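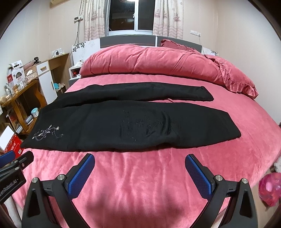
길이 방향으로 접어 플러시 시트 위에 펼쳐 놓은 검정 니트. 아래쪽 단 왼편에 은색 시퀸 자수가 있다.

장식 니트 접기·보관 자주 묻는 질문
Zendalden 의류 보관 서비스
최종 수정: 2024년 12월 17일 화요일

본 페이지는 시퀸, 비즈, 자수 등이 달린 니트를 가정에서 접어 보관하거나 당사 보관함으로 발송하려는 이용자를 대상으로 합니다. 장식이 없는 일반 니트에도 대부분 적용되지만 간지 관련 항목은 생략해도 됩니다. 모피, 가죽, 방수 코팅 의류는 별도 안내를 참조하십시오.

접기 전 준비

침대 위에서 접어도 됩니까?
됩니다. 긴 니트는 일반 책상보다 침대가 유리합니다. 밑단이나 소매가 아래로 늘어지면 자체 무게로 편직 조직이 늘어나므로, 옷 전체가 올라가는 면을 확보하는 것이 우선입니다. 이불은 말아서 머리 쪽으로 밀고 베개도 그쪽으로 모으면 작업면이 충분히 나옵니다. 이불 전체를 바닥에 내릴 필요는 없습니다.

플러시나 플리스 소재 시트 위에서 작업해도 문제가 없습니까?
장단점이 있습니다. 파일이 있는 원단은 니트가 미끄러지지 않게 잡아 주므로 접는 선이 잘 유지됩니다. 반면 새 제품이거나 세탁 횟수가 적은 시트는 잔털이 떨어질 수 있고, 분홍색 잔털은 검정 니트에서 눈에 잘 띕니다. 정전기가 심한 계절에는 부착량이 늘어납니다. 어두운색 니트라면 면 평직 천을 한 장 깔고 그 위에서 접으십시오. 천의 폭은 옷을 펼친 폭보다 넓어야 합니다.

접기 전에 세탁해야 합니까?
한 번이라도 착용한 옷은 세탁 후 보관합니다. 피지와 땀 성분이 남은 상태로 밀봉하면 변색과 충해의 원인이 됩니다. 시퀸과 비즈는 코팅과 접착 방식이 제품마다 달라 당사에서 일괄 기준을 제시하지 않습니다. 취급 표시를 따르고, 표시가 지워졌다면 접수 시 상담란에 기재하십시오.

세탁 후 바로 접어도 됩니까?
건조가 끝난 뒤 평평한 곳에 24시간 더 두었다가 접으십시오. 편직물은 표면이 말라도 시접, 목둘레, 자수 뒷면 심지에 수분이 남습니다. 드라이클리닝한 옷은 비닐 커버를 벗긴 상태로 같은 시간을 둡니다.

보풀과 먼지는 언제 제거합니까?
접기 전, 옷을 펼친 상태에서 제거합니다. 전동 보풀 제거기는 자수 가장자리에서 손가락 두 마디 이상 떨어진 곳에만 사용하십시오. 자수 주변은 점착 롤러 대신 부드러운 의류용 솔을 권장합니다. 롤러의 점착면은 시퀸을 들어 올릴 수 있습니다.

접는 방법

길이 방향 접기와 가로 접기 중 어느 쪽을 먼저 합니까?
긴 니트는 길이 방향을 먼저 접습니다. 폭을 줄여 긴 띠 모양으로 만든 다음 보관함 길이에 맞추어 가로로 접는 순서입니다. 가로를 먼저 접으면 두께가 늘어난 상태에서 폭을 줄여야 하므로 안쪽 겹이 밀립니다.

접은 두 단의 폭이 서로 다릅니다. 다시 접어야 합니까?
폭이 같을 필요는 없습니다. 위의 사진에서도 위쪽 단이 아래쪽 단보다 좁습니다. 폭을 정확히 반으로 맞추면 접는 선이 문양 위로 지나가는 경우가 있습니다. 문양이 넓은 단 안에 온전히 들어오도록 선을 옮기고 나머지를 좁은 단으로 처리하십시오. 두 단의 폭 차이는 이후 간지로 보정합니다.

끝부분이 사선으로 떨어지는 옷은 어떻게 맞춥니까?
밑단이나 소매 끝이 비스듬한 상태로 남으면 억지로 직각을 만들지 마십시오. 당겨서 맞추면 끝단의 코가 늘어납니다. 사선 부분은 가로 접기 단계에서 안쪽으로 넣습니다. 안으로 들어간 부분은 겉면의 평탄도에 영향이 적습니다.

시퀸 자수는 안쪽으로 접습니까, 바깥으로 둡니까?
바깥, 그중에서도 맨 윗면에 둡니다. 가지나 꽃처럼 돌기가 많은 문양은 맞닿은 편직물의 코에 걸리기 쉽습니다. 윗면에 둘 수 없는 배치라면 문양 전체를 중성 간지로 덮은 뒤 접으십시오. 간지는 문양의 외곽보다 사방으로 넉넉히 커야 하며, 테이프로 고정하지 않습니다.

검정 실로 놓은 자수도 같은 방식으로 취급합니까?
같습니다. 바탕과 같은 계열의 어두운 자수는 접는 중에 놓치기 쉬워 오히려 손상 접수가 잦은 편입니다. 별이나 소용돌이 선처럼 성긴 문양은 뒷면에 건너뛴 실이 길게 남아 있을 수 있고, 접는 선이 그 위를 지나면 실이 당겨져 앞면이 오그라듭니다. 조명을 비스듬히 비추어 문양의 범위를 먼저 확인하십시오. 작은 비즈가 섞여 있으면 빛이 반사되는 지점으로 위치를 알 수 있습니다.

접힌 사이로 태그나 고리가 나옵니다. 잘라도 됩니까?
자르지 마십시오. 소재와 취급 정보가 적힌 태그라면 접수 검품에 필요합니다. 걸이용 고리라면 봉제선에 물려 있어 절단 시 시접이 풀릴 수 있습니다. 밖으로 나온 부분은 옷과 같은 방향으로 눕혀 접힌 단 사이에 넣습니다. 염색이 진한 리본 고리는 밝은색 니트에 이염될 수 있으므로 간지로 감쌉니다.

손으로 쓸어서 펴도 됩니까?
장식이 없는 부분에 한해 가능합니다. 중심에서 바깥으로, 누르지 않고 이동합니다. 시퀸은 겹친 방향과 반대로 쓸면 뒤집히거나 꺾입니다. 문양이 있는 구간은 양 끝을 받쳐 들었다가 내려놓는 방식으로 주름을 정리합니다.

말아서 보관하는 것은 어떻습니까?
장식이 없는 얇은 니트에는 사용할 수 있습니다. 시퀸이 달린 옷에는 권장하지 않습니다. 곡률이 생기면 시퀸의 한쪽이 들리고, 그 상태로 장기간 눌리면 복원되지 않습니다.

걸어 두면 안 됩니까?
단기간이라면 가능하지만 장식이 한쪽에 치우친 옷은 그쪽으로 기울어 늘어납니다. 한 계절을 넘기는 보관은 접는 방식을 기준으로 합니다.

간지와 보관함

간지는 어떤 것을 사용합니까?
무염색 중성지를 사용합니다. 신문지, 인쇄된 포장지, 향이 있는 서랍용 종이는 사용하지 않습니다. 당사 보관함에는 Ultex 간지가 동봉되며, 추가분은 접수 화면에서 신청할 수 있습니다. 품번은 3,037입니다.

표준 보관함에 맞추려면 어느 크기로 접어야 합니까?
접은 상태의 긴 변을 40cm 이하로 맞추십시오. 초과하면 가로 접기를 한 번 추가합니다. 완성 두께가 17cm를 넘으면 뚜껑이 장식을 누르므로 보관함을 나누어야 합니다.

여러 벌을 겹쳐 넣어도 됩니까?
됩니다. 무거운 옷을 아래에, 장식이 있는 옷을 위에 놓습니다. 장식 니트가 두 벌 이상이면 사이에 간지를 두 겹으로 넣고 문양의 위치가 서로 겹치지 않도록 좌우를 바꾸어 쌓습니다.

압축팩을 써도 됩니까?
장식 니트에는 사용할 수 없습니다. 압축 중에 시퀸과 비즈가 편직 조직으로 파고들어 자국이 남습니다. 압축팩 상태로 도착한 물품은 검품 단계에서 개봉하며, 이 과정에서 확인된 눌림은 보상 대상에서 제외됩니다.

방충제와 제습제는 어디에 둡니까?
보관함의 위쪽 모서리에 두고 옷과 직접 닿지 않게 합니다. 금속 광택 장식은 방충제 성분에 따라 변색될 수 있습니다. 성분이 다른 방충제를 한 보관함에 섞어 넣지 마십시오. 제습제는 액체가 고이지 않는 고형 제품만 허용됩니다.

침구도 함께 넣을 수 있습니까?
이불과 베개는 별도 대형 보관함으로 접수합니다. 플러시 이불은 부피가 크고 잔털이 옮겨붙을 수 있어 니트와 혼적하지 않습니다. 프릴이 달린 베개 커버는 솜을 분리하고 커버만 접으면 의류 보관함에 넣을 수 있습니다. 이때 프릴은 접지 말고 펼쳐서 커버 몸판 위로 눕힙니다.

보관 중과 출고 후

보관 중에 다시 접어야 합니까?
자택 보관이라면 한 계절에 한 번 꺼내어 접는 선의 위치를 조금 옮기십시오. 당사 창고 보관분은 3월 정기 점검에서 간지를 교체하며, 접는 선 변경은 신청한 물품에 한해 실시합니다. Rungrueang 창고 입고분도 동일합니다.

꺼냈더니 접은 자국이 남아 있습니다.
평평한 곳에 펼쳐 하룻밤 두면 대부분 완화됩니다. 남은 자국에는 스팀을 간접적으로 사용합니다. 옷의 뒷면에서, 천을 한 장 덮고, 노즐이 닿지 않게 거리를 두십시오. 시퀸에는 스팀을 쓰지 않습니다. 수지 시퀸은 열에 의해 말리거나 광택을 잃습니다.

시퀸이 떨어졌습니다. 수선이 됩니까?
떨어진 시퀸을 보관하고 있으면 같은 자리에 재부착합니다. 분실한 경우 유사 규격으로 대체하며, 색과 광택이 완전히 같지는 않을 수 있습니다. 실이 풀린 상태라면 잡아당기거나 자르지 말고 그대로 접수하십시오. 자수 수선 판정은 Jintana Boonyarit가, 편직부 올 풀림은 Howard Clegg가 담당합니다.

접수 전에 사진을 첨부해야 합니까?
장식이 있는 의류는 필수입니다. 접은 상태 한 장과 문양 부분을 가까이 찍은 사진 한 장을 올려 주십시오. 검정 니트는 배경이 밝을수록 윤곽 확인이 쉽습니다. 어두운 자수가 있으면 조명 각도를 바꾸어 한 장을 더 첨부합니다. 사진은 Inetness 접수 화면에서 등록하며, 등록 후 교체하려면 기존 파일을 먼저 삭제해야 합니다.

접수 상담란에는 무엇을 적습니까?
소재 혼용률, 마지막 세탁 방법, 기존 수선 이력, 이미 확인된 장식 탈락 위치를 적습니다. 위치는 착용자 기준 좌우로 표기하십시오. 접은 상태를 기준으로 적으면 펼쳤을 때 좌우가 달라져 검품 기록과 맞지 않습니다.

기타 문의
보관 조건 및 혼적 제한: Ruxandra Dobre
보상 및 재검품: Estela Barrientos
문의는 접수 화면의 상담란으로 받으며, 물품 번호를 함께 기재해 주십시오.

관련 문서
프릴 베개 커버 접기
플러시 이불의 건조와 대형 보관함 규격
중성 간지 추가 신청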